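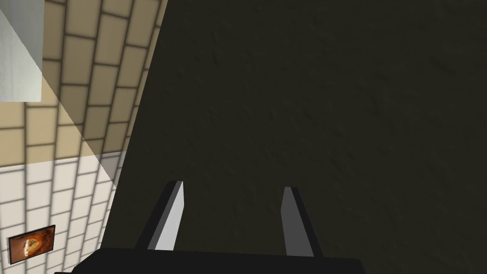 # Lebensmittelabfälle in Gemeinschaftsküchen

**Projektbericht im Modul „Haushalt und Ressourcen“**
Vorgelegt von Lucimara Amaral
Abgabe: 30/10/2020

## 1. Ausgangslage und Fragestellung

Im Wohnheim Lavgate werden Küchen und Kühlgeräte etagenweise gemeinsam genutzt. Eingekauft und gekocht wird dagegen überwiegend einzeln. Diese Kombination gilt als ungünstig für die Haltbarkeit von Lebensmitteln: Packungsgrößen sind auf Mehrpersonenhaushalte zugeschnitten, der verfügbare Lagerraum pro Person ist knapp, und die Zuständigkeit für ältere Bestände bleibt oft ungeklärt.

Der vorliegende Bericht untersucht, welche Lebensmittel in den Gemeinschaftsküchen vorzeitig entsorgt werden und welche Gründe die Bewohnerschaft dafür angibt. Nicht behandelt werden der Energieverbrauch der Geräte sowie die Entsorgung von Verpackungen.

## 2. Vorgehen

Die Erhebung fand im September statt und umfasste zwei Teile. Im ersten Teil wurden neben den Abfallbehältern Listen ausgelegt, in die jede Entsorgung eines noch verpackten oder nur teilweise verbrauchten Lebensmittels einzutragen war. Anzugeben waren Warengruppe, geschätzte Menge und Grund. Insgesamt kamen auf diese Weise 1.982 Einträge zustande. Unleserliche Zeilen wurden vor der Auszählung gestrichen und sind in dieser Zahl nicht enthalten.

Im zweiten Teil wurde ein kurzer Fragebogen zu Einkauf und Lagerung verteilt, der von etwa 200 Personen beantwortet wurde. Die Erfassung erfolgte mit der Tabellenvorlage Clitis, die bereits im Vorjahr im Modul eingesetzt worden war. Die Kategorien wurden übernommen; lediglich die Gruppe „Zubereitete Speisen“ kam neu hinzu.

Als Vergleich diente das Wohnheim Plavow, in dem jede Wohneinheit über eine eigene Küche verfügt. Dort lagen allerdings nur Fragebögen und keine Listen aus, sodass sich der Vergleich auf Selbstauskünfte beschränkt.

## 3. Ergebnisse

### 3.1 Warengruppen

Am häufigsten wurden Brot und Backwaren eingetragen, gefolgt von Blattsalaten und zubereiteten Speisen. Milchprodukte spielten eine geringere Rolle als erwartet. Fleisch und Fisch erscheinen selten, was auch daran liegen dürfte, dass beides nach Auskunft der Befragten meist am Tag des Einkaufs verbraucht wird. Konserven und Trockenwaren tauchten vor allem in der letzten Septemberwoche auf, als mehrere Zimmer neu belegt wurden.

### 3.2 Genannte Gründe

Als wichtigster Grund wurde angegeben, das betreffende Lebensmittel sei vergessen worden. An zweiter Stelle stand die zu große Packung. Ein überschrittenes Mindesthaltbarkeitsdatum wurde ebenfalls häufig genannt – in den Freitextfeldern zeigte sich dabei, dass dieses Datum vielfach mit dem Verbrauchsdatum gleichgesetzt wird.

### 3.3 Lagerung

Nur ein kleiner Teil der Befragten konnte angeben, in welchem Bereich eines Kühlschranks die niedrigste Temperatur herrscht. Bei herkömmlichen Geräten ohne besondere Kühlzone ist dies in der Regel die Glasplatte über dem Gemüsefach. Eingeräumt wird nach Darstellung der Befragten dort, wo gerade Platz ist. Im Wohnheim Plavow fielen die Antworten ähnlich aus; fehlendes Wissen ist demnach keine Besonderheit gemeinschaftlich genutzter Küchen.

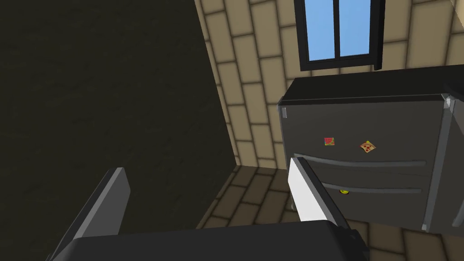
*Abb. 1: Kühlschrank in Dunkelgrau mit schwarzer Oberseite*

## 4. Diskussion

Die Listen beruhen auf freiwilligen Angaben. Es ist davon auszugehen, dass ein Teil der Entsorgungen nicht eingetragen wurde, insbesondere am Abend und an Wochenenden. Die geschätzten Mengen wurden aus diesem Grund nicht aufsummiert. Belastbar erscheint hingegen die Rangfolge der Warengruppen, die auf allen Etagen weitgehend übereinstimmte.

Mendonça schlägt in seiner Seminararbeit vor, in jeder Küche ein gemeinsames Fach für abzugebende Lebensmittel einzurichten. Die Freitextantworten stützen diesen Vorschlag nur bedingt. Mehrfach wurde die Sorge geäußert, ein solches Fach werde nicht regelmäßig geleert – hierfür wäre eine feste Reinigungsregelung erforderlich.

## 5. Empfehlungen

- Beschriftung angebrochener Packungen mit Zimmernummer und Öffnungsdatum
- Aushang zur Bedeutung von Mindesthaltbarkeits- und Verbrauchsdatum
- Probeweise Einführung eines Abgabefachs auf 2 Etagen
- Wiederholung der Erhebung außerhalb der Einzugszeit

Die ausgefüllten Listen und der Fragebogen sind dem Bericht als Anhang beigefügt.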